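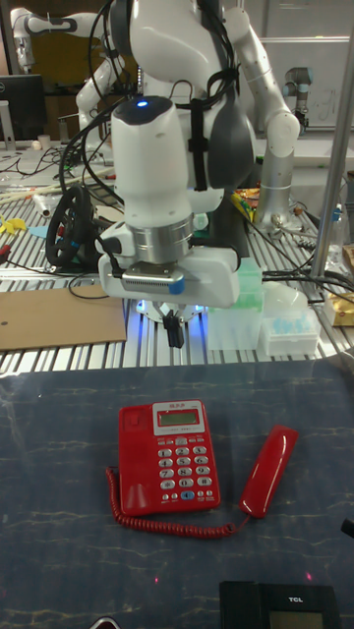
Last updated: March 2022

Primemell long workbench, ribbed aluminum

I went back and forth on this bench for so long that Reiko Nomura, who shares the room with me, finally put the order in herself while I was at lunch. Good for her! We've had it since December and I've been meaning to write it up ever since, mostly for Áine Egan, who keeps emailing to ask if she should get one, and who is going to be very annoyed that I posted it here before answering her.

So, the basics. It's a long bench built out of ribbed aluminum extrusion, it comes flat in far too much cardboard, and we paid $544 for it plus $50 for delivery. The Grernenwood one I'd been eyeing was $217 less, and I did feel that a little when the invoice came. But I had used a Grernenwood at my last job and it bounced every time someone leaned an elbow on it, so I wasn't exactly heartbroken.

Putting it together took the two of us an afternoon. The instructions are all drawings, no words, and step 3 shows a bracket facing the wrong way (we emailed Primemell, and a very nice person called Chrysoula Psarras sent us a corrected sheet the same day, so full marks there). Get somebody to hold the far end while you tighten. I tried doing one corner on my own and ended up with the whole thing racked out of square and had to loosen everything and start over. Use your own hex key too, the one in the bag is soft as cheese.

Once it's up, it is solid. I can shove it with my hip and nothing rattles. You can pile all sorts of stuff on it, and we do – there's a steering wheel with a blue accent on the rim living on there at the moment, sitting in a nest of black cables, with a flat piece of brown cardboard in front of it and my box of blue pipette tips over on the other side next to the pale green plastic box. It's a mess. A bench this long is an invitation to put things down and forget about them, and I am not a person who should be issued invitations like that.

Now the ribs. I thought I'd love them and I mostly do. They give you a line to square things up against, and I like how they look. Cleaning them is another story. Crumbs, eraser bits, little snips of cable tie, all of it goes straight down into the grooves and a cloth just slides right over the top. I use an old paintbrush and then the vacuum with the skinny nozzle. Kathleen Tierney down the hall swears by a toothbrush, but she also has a lot more patience than I do. Spill anything sticky and you'll be at it for a while.

Writing on it is no fun either. Put one sheet of paper down and your pen goes bump bump bump across the page. Keep a clipboard or some stiff cardboard handy.

The other thing I'd warn you about is glare. Bare metal under a bright light shines right back at you, and with any kind of lamp close to the surface you get a glow off it that I found tiring the first week. I've gotten used to it. Reiko hasn't, and has been pricing a gray mat from Brophy. If she buys it I'll add a note.

Small containers do fine. The tip box and the plastic tubs stay where I set them, even with people bumping past. Anything round I'd put in a tray.

It's cold on the forearms in the morning! Wear sleeves.

Would I buy it again? Yes, I think so, though I'd order the shelf with it. We skipped the shelf to save money and now everything that should be on the shelf is on the bench, see above about invitations. If you mostly do paperwork, or you cook up anything gloopy, get something with a smooth top. If you need a long, stiff surface that you can load up and lean on, this one has been great for us.

Áine, yes, get one. Measure your door first.

– Sumeya Berhe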